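玄関を入ってすぐの壁の前で、いつも少しだけ立ち止まります。引っ越してきて三度目の八月ですが、この部屋の壁には、いまだにほとんど何も掛かっていません。友人が来るたびに「そろそろ何か飾ったら」と言ってくれて、そのたびに「そうだねえ」と答えて、お茶を淹れているうちにその話は流れてしまいます。

今回は、そんな「何も置いていないところ」について、少し長くなりますが書いてみようと思います。いつものように話があちこちへ行くので、お茶でも飲みながらお付き合いください。 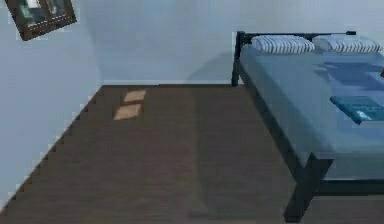
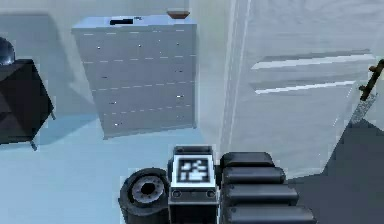
淡い色の壁と、引き出しのある家具と。

それは片づいているというより、まだ住みはじめていないだけではないですか、というお便りをエストレラさんからいただきました。以前ここに、余白のある暮らしが好きだと短く書いたときのことです。エストレラさんの言い分はこうでした。自分の家には祖母の代からの茶箪笥があり、その上には旅先の土産や孫の作った粘土の犬や、もう動かない置き時計が並んでいる。どれも埃をかぶるし、掃除のたびに全部どかさなければならない。けれど、あれを片づけた部屋に帰りたいとは思わない。ものを減らしましょうという話を読むと、自分の暮らしが叱られているような気がする、と。

この「叱られているような気がする」という一文が、読んでからずっと胸に残っていました。叱るつもりなんて少しもなかったのですが、言われてみれば、世の中の片づけの文章にはどこか先生のような口ぶりのものが多く、私の書いたものにもそれが移っていたのかもしれません。まずはそのことをお詫びしたいと思います。そのうえで、やっぱり私は、何もない壁の肩を持ちたいのです。

私が育ったのは、ものの多い家でした。母は空き瓶も包装紙も紐も捨てない人で、台所の戸棚を開けると、輪ゴムだけが入った缶がひとつありました。父は父で本を積みます。廊下の片側はずっと本で、家族はみんな、体を少し斜めにして歩くのが癖になっていました。いまでも私は広い廊下を歩くとき、気がつくと右肩を引いています。あの家が嫌いだったわけではありません。むしろ大好きで、雨の日に廊下に座りこんで、背表紙の題を端から声に出して読むのは、子どもの頃のいちばんの遊びでした。

ただ、自分の場所というものがありませんでした。どこを向いても誰かの選んだものがあって、壁には親戚の描いた油絵やら、銀行の暦やら、兄の賞状やらが掛かっています。そのどれもが何かを話しかけてくるのです。賞状は兄の自慢をしますし、暦は今日が何日かを言いますし、油絵にいたっては、描いた大叔父の機嫌の悪い顔まで思い出させました。夜、布団に入って見上げる天井だけが、何も言わないでいてくれました。木目もない、ただの白っぽい天井です。私はそこに、ありとあらゆるものを思い浮かべました。船も、知らない町も、翌日の給食も。

初めてひとりで暮らした部屋は、プロストサイドという名前の、名前だけは立派なアパートの二階でした。家具は布団と、もらいものの小さな机だけ。カーテンも最初の週はなくて、朝になると光が容赦なく入ってきて、何もない壁の上をゆっくり動いていきました。私はその光を見るのが好きで、休みの日には、机を窓の下まで引きずっていって、昼までただ眺めていたことがあります。友だちに話したら心配されました。でもあれは寂しさとはまるで違うもので、いまの言葉で言えば、やっと耳が静かになった、という感じだったのだと思います。

もちろん、そのまま仙人のように暮らせるはずもありません。働いて少しお金ができると、やはりいろいろ欲しくなります。あるときロネスという雑貨店の秋の目録が届いて、眺めているうちにすっかりその気になり、花瓶と、時計と、小さな額を三つ、いっぺんに注文してしまいました。送料が無料になるまであと500円というところで、使うあてもない栓抜きまで足したのを覚えています(この栓抜きがまた頑丈で、いまだに現役です)。届いた日は夢中で、あちらに置き、こちらに掛け、離れて眺めてはまた直し、夜中までやっていました。

それで翌朝起きてみると、部屋がなんだか、にぎやかな人たちの泊まりに来た朝のようになっていたのです。ひとつひとつは気に入っているのに、みんなが一度に話している。花瓶は花を入れてほしいと言うし、時計は遅れているし、額は三つとも、ほんの少しずつ傾いて見えました。直しても直しても傾いて見えるので、とうとう額だけは外して、押し入れにしまいました。壁に小さな穴が三つ残りました。その穴を見て、ああ、ここはさっきまで何かがあった場所だ、と思ったとき、不思議なことに、何も掛けたことのなかった頃の壁とは、もう違う壁になっていました。

エストレラさんのお便りを読み返していて、このときのことを思い出しました。何もない場所にも、はじめから何もない場所と、何かをどけた場所と、これから何かが来る場所があるのでしょうね。見た目は同じでも、そこに住んでいる人には違って感じられるのだと思います。お便りにあった「まだ住みはじめていないだけ」という言葉は、三つめのことを言っているのかもしれません。だとしたら、私の壁はたしかにそうです。三年目になっても、まだ待っている途中なのです。

そして、待っている場所があるというのは、ずいぶん贅沢なことではないかと、私は思っています。

予定にたとえるとわかりやすいでしょうか。手帳の欄が全部埋まっている月は、充実しているようでいて、友人から急に「今夜、桃をたくさんもらったんだけど」と電話が来ても行けません。埋まっていない夜があるから、桃が食べられます。会話だってそうで、黙ることのできる相手とは、思いがけない話になります。私の伯母は電話でしょっちゅう黙る人でした。切れたのかと思って「もしもし」と言うと、「いるよ」と返ってくる。その「いるよ」のあとに、たいてい、いちばん大事な話が出てきました。

部屋の中の空いたところも、私にとっては伯母の沈黙によく似ています。いまは何もない。でも、いつか何かが来るときのために、場所はあけてある。その何かは、絵かもしれないし、猫の寝床かもしれないし、ずっと来ないままかもしれません。来なかったら来なかったで、光が動くのを見ていればいいのですから、損はしません。

とはいえ、ここで話を終えると、やっぱりまた先生の口ぶりになってしまいますね。先日読んだスティコという小さな冊子に、暮らしの持ち物をすべて数えたという人の記事が載っていました。全部で2427個。それを210個まで減らすのだそうです。読みものとしてはとても面白くて、電車をひと駅乗り過ごしたくらいです。けれど読み終えて、私は減らされるほうのもののことばかり考えてしまいました。粘土の犬は、210個のうちに入れてもらえるのでしょうか。動かない置き時計は、まず無理でしょう。役に立つかどうかで並べれば、あれは列の最後のほうです。

私の好きな余白は、数を減らした結果として残る余白とは、少し違うところにあるようです。エストレラさんの茶箪笥の上がいっぱいでも、その隣の壁が空いていれば、それで十分に息ができます。反対に、持ち物が27個しかなくても、その人が一日中、次は何を手放そうかと考えているのなら、頭の中はずいぶん混み合っているのではないかしら。どちらがえらいという話にはしたくないのです。ひとつの家のどこかに、目を休ませられるところがあるかどうか。畳一枚分でも、棚の一段でも、天井でもいいのです。私が子どもの頃に天井に助けてもらったように、ものの多い家には多い家なりの、静かな隅がきっとあるはずだと思います。

実家は数年前に人に譲りました。片づけには、ひと夏かかりました。父の本を運び出したあとの廊下は驚くほど広くて、日に焼けていない壁紙が、本の背の高さのままに、でこぼこの影絵のように残っていました。母はそれを見て「山みたいねえ」と言い、しばらくそこに座っていました。私も隣に座りました。ものがあった家の、ものがなくなったあとの壁を、母と二人であんなに長く眺めることになるとは思っていませんでした。輪ゴムの缶は、私がもらってきました。いまも台所にあります。中身はあまり使わないので、減りません。

ですからエストレラさん、私も全部を片づけた部屋に住んでいるわけではないのです。引き出しの中をお見せしたら、きっと笑われます。包装紙も、このごろは母にそっくりなたたみ方でしまっています。ただ、玄関の前の壁だけは、もうしばらくこのままにしておこうと思います。押し入れの額を出してくるかどうかは、涼しくなってから考えます。

茶箪笥の話の続きを、またぜひ聞かせてください。粘土の犬がどちらを向いて座っているのか、お便りを読んだ日から気になっています。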